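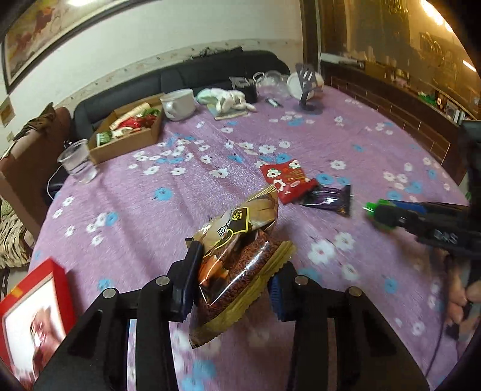
I bought the Wateck wipe-clean tablecloth in August, after the second cotton one went in the bin with a curry stain. It comes in three widths and I took the widest, which hangs down far enough on our table to cover the scratched edge and still clears the chair seats.

The cloth is a coated fabric with a soft backing. It arrived folded in a flat packet and the creases were deep. The leaflet says they drop out in a day. Mine took 6 days, and one across the middle only went after I put a warm towel over it. If you can get it on a roll from the shop in Taltport, do that.

Cleaning is the main reason to buy one and it does that well. Tea, gravy and felt tip came off with a damp cloth. Turmeric left a faint mark that faded over a couple of weeks. Beetroot was fine. Biro was not, and there is now a short blue line near my place that I have stopped trying to shift.

I had a Flandari before this, which was cheaper and thinner. It slid about whenever anyone leaned on it and cracked along the folds by the second winter. The Wateck stays put – the backing grips bare wood and is nearly as good on varnish.

Heat is the weak point. The label says up to 85 degrees, so a mug is all right but a pan needs a mat. Gianni Parisi next door put a casserole straight down on his and it went shiny in a ring.

You can cut it with kitchen scissors and it doesn't fray. The hem is only stitched on the 2 short sides, so the long ones look a bit plain. Bermúdez do a version with piping all round, but it costs nearly twice as much and I didn't like any of the patterns.

Four stars. I'd buy it again, on the roll.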